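Celeste Jara took over the laundry room at the Iturra guesthouse in May, and the first thing she did was throw out the bleach.

"It was eating the sheets," she says. "We were buying new ones every season and everybody thought that was normal."

The guesthouse has 23 beds. Jara washes at 30 degrees, adds plain soda to the drum and hangs everything in the yard until four in the afternoon. Stains get treated by hand before they go in. Red wine she blots first, then soaks in cold water with salt. Candle wax goes in the freezer.

"People rub," she says. "You press, you lift, you move to a clean bit of paper. Rubbing drives it into the weave."

She goes through nearly 200 pillowcases a month and has kept a tally since she started. Last time she added it up she was at 2,086, with nine thrown away.
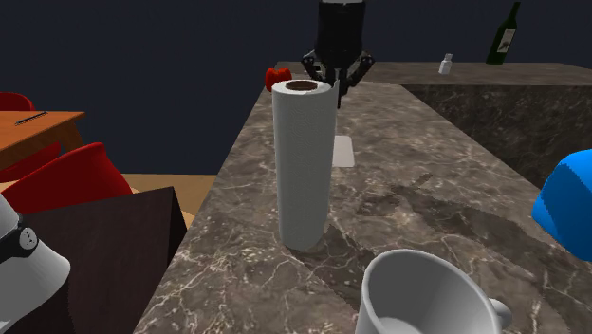 Ignacio Durán still thinks cold water is no good for wine and that salt sets the color. Jara has heard it before. "He can try his way on his own tablecloths," she says. She plans to start on the blankets next, beginning with the wool ones upstairs.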